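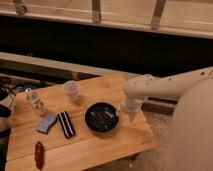
Module 2412: Clearing and Wiping a Small Table

Stindano Housekeeping Course, notes for session 11
Revised 2 May 2018

These notes go with the practical on small surfaces. Read them before you come in. The practical takes place in the Grituten room and you will need an apron and your own cloths.

A small table is harder to do well than a large one. Things are close together, and there is seldom a free corner to start from. The usual mistake is to wipe between the items and leave them where they are. The wood then ends up with clean paths and dirty rings. Take everything off first.

Before you lift anything, look at the whole table and decide what goes where. We use these groups:

Upright and light: plastic cups, small pots. They tip over when a sleeve catches them, so they go first.
Lying down: bottles on their sides. Check the cap before you pick the bottle up, and hold it by the body.
Dishes with something in them: ashtrays, bowls. Carry these level, with both hands.
Small and loose: anything that could roll off or be swept up with the crumbs.

The sponge is a tool and does not belong to any group. If it is lying among the other things, move it to the edge where you can reach it.

Ashtrays and dark bowls

A black dish hides its dirt. Ash shows up as pale specks on the bottom, but the same dish held in poor light can look clean. Tilt it towards the window.

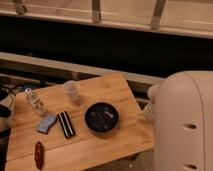 Do not blow into it. Tip butts and ash into the metal bin with the lid, never into the paper bin, and wipe the inside with a damp paper towel before it goes to the sink. Washing a dish with the ash still in it makes a grey paste that sticks under the rim.

Look inside again before you tip. Spoons and sticks get left in bowls, and so do short lengths of cord. Take them out by hand and put them with their own group.
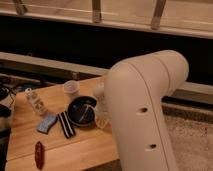

Bottles and labels

If the label can be read, turn it towards you and read it before deciding where the bottle goes. If it cannot be read, treat the contents as unknown: do not open it, do not smell it, and put it on the tray marked Piter for the tutor to check. Clear bottles and clear cups are easy to miss when they stand behind something larger. Walk round to the other side of the table once before you say it is clear.

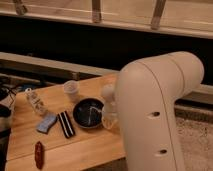
Module 2412, page 3

Wiping pale wood

Wring the sponge until it no longer drips. Wipe along the grain, starting at the far edge and working towards yourself. Go over the seams between the boards a second time with a folded dry cloth, as crumbs and ash collect there. Dry the whole top before anything is put back.

For the September group the written task is on the Erdős sheet.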